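Open Day Floor Check: Robot Sorting Demo, Bench 3
Eltuldale site, April. Checked by Nhyira Abugri, with comments. Copy to Godfrey Wanyama.

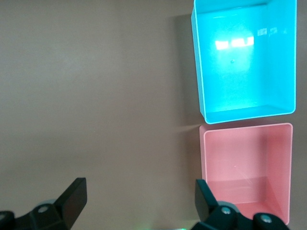

Can visitors touch the bins while the demo is on?
Only when the presenter has pressed stop and said so out loud. A pause between picks doesn't count, since the arm can start again without any warning a visitor would notice.

Marks used: OK, FIX (before doors open), WATCH (fine for now, look again at lunch), NO (not to be run).

1. BEFORE THE DOORS OPEN

1.1 Bench bolted or braced, no rocking when leaned on
OK. I leaned on it properly. Senyo leaned on it as well and he is heavier than I am.

1.2 Tabletop clear of tools, cups and spare parts
OK at 8:40. Ask me again once the coffee cart arrives.

1.3 Bins empty and in their set places
WATCH. A pink bin and a cyan one, set close together on the same side. Neither is fixed down. The presenter says the arm "knows where they are". It knows where they were when somebody taught it. Tape the corners.

1.4 Bins wiped out
FIX. There's a tiny dark dot on the floor of the cyan bin. Could be a speck, could be a hole. Wipe it, and if it doesn't wipe off, swap the bin. Small thing, but visitors will be looking straight down into it.

1.5 Glare from overhead lights
WATCH. The cyan plastic throws back bright white patches. The Clevberg sheet says the vision system copes with "normal indoor lighting" and doesn't say what that means. I asked for one run with the lights on and one with the back row off. Got the first one only.

1.6 Gripper screws checked for tightness by hand tool
OK. Kekeli Frimpong did these while I stood there. No marking paint on the heads, so there is no way to tell later if one has backed out. I have asked for paint three visits running.

1.7 Finger gap checked against the guard sheet
WATCH. With the jaws open there is plenty of room for a child's hand. The sheet gives the closing force for a "compliant object", which I take to mean a foam block. Nobody could tell me what it is for a knuckle. Treat as a pinch point and sign it as one.

2. BARRIERS AND PEOPLE

2.1 Rope line in place, at arm's reach plus a metre
FIX. Rope was at arm's reach plus a shoe. Moved.

2.2 Floor tape matches rope
FIX. Tape is from last year's layout and goes under the bench. Lift it or people will stand on it because it looks official.

2.3 One staff member at the stop button for every run
OK on paper. The roster has Senyo Dankwa on the button and also on the visitor desk from 11:00 to 11:30. He can't do both. Godfrey to sort out.

2.4 Visitor numbers
Registrations stand at 373. The hall is fine for that, the bench is not. Groups of 12 at the rope, no more, and the next group waits by the Dulteck stand.

2.5 Signs readable from behind the rope
FIX. The sign says "collaborative robot — safe to work alongside". Take it down. Whatever it means in the catalogue, a parent will read it as "safe to touch".

3. THE DEMO ITSELF

3.1 Emergency stop tested, button pressed, arm seen to halt
OK. Pressed it myself, twice. Halted both times. Reset needs a key and the key was in the presenter's jacket, in another room. Key now lives on the hook.

3.2 Speed limit set and locked
OK. Locked at the demo setting. Apolline Cordier wanted it faster for the last show of the day "so it looks like something". Refused, and written here so the refusal doesn't get lost.

3.3 Recovery after a dropped part
NO. The script has the presenter reach in and put the part back by hand with the arm live. Stop first, then reach. If that makes the show slower, it makes the show slower.

3.4 What the presenter tells the public
WATCH. The talk claims 191 picks without a miss. I asked for the log and was given a slide. Either bring the log or leave the number out. I would also drop the line about the robot "understanding" colour. It puts things in the bin it was set up to put them in.

3.5 Spare parts for sorting, no small pieces within a toddler's reach
OK. Lidded tub, behind the bench.

4. PAPERWORK

4.1 Asset tag matches register
OK. Tag 2429, register agrees.

4.2 Risk assessment current
WATCH. It is current, but it was written for the Essien workshop, where everyone on the floor has been trained. An open day crowd has not. I've added a page in pen. Somebody should type it.

4.3 First aider named
OK. Kekeli, with the kit under the visitor desk.

RESULT
May open once 1.4, 2.1, 2.2 and 2.5 are signed off and the script change at 3.3 has been read back to me by whoever is presenting. Second look at 12:30 for the WATCH items, starting with the tape on the bins.

Signed off at 9:35: 1.4, 2.1, 2.5. Floor tape still being scraped up. — N.A.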